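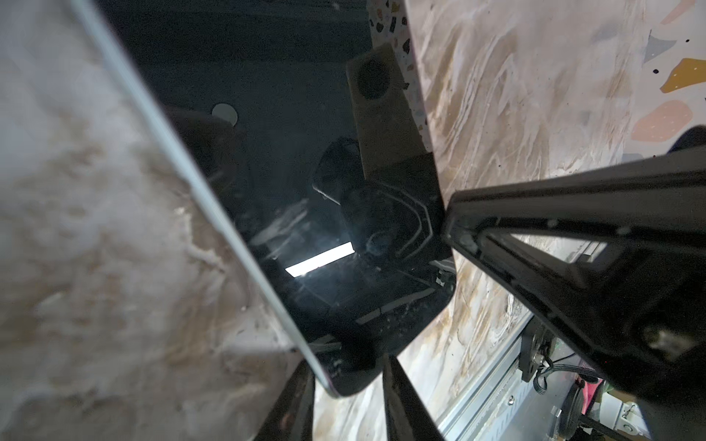 ## Standing Water

The gauge at Vostcombe reported at 4 minutes past each hour. It gave the depth of the reservoir in centimetres, the temperature of the water and the charge in its own battery. The keeper copied the figures into a ledger, as the contract with Palomino required, and signed each line.

In September the depth read 112 for nine hours. This was within tolerance. The wind had dropped and the outflow was closed.

At the tenth hour it read 112 again, and the temperature fell by four degrees. The keeper rang Fonik, who had supplied the gauge. Fonik advised a restart. After the restart the depth was 112 and the battery stood at 100 per cent, having been at 9.

She took the measuring pole and walked down to the slipway. The pole was marked in centimetres and had been checked in spring. She lowered it beside the gauge until it met the bottom, read the waterline twice and wrote the figure on her wrist.

The pole said 112. It had rained since noon — hard enough to fill the gutters — and the stream above the weir was running brown.

She returned to the office and opened the ledger. Under remarks, where she had never before written anything, she put: level correct, reason not known. Then she signed the line, ruled the next one and waited for 4 minutes past.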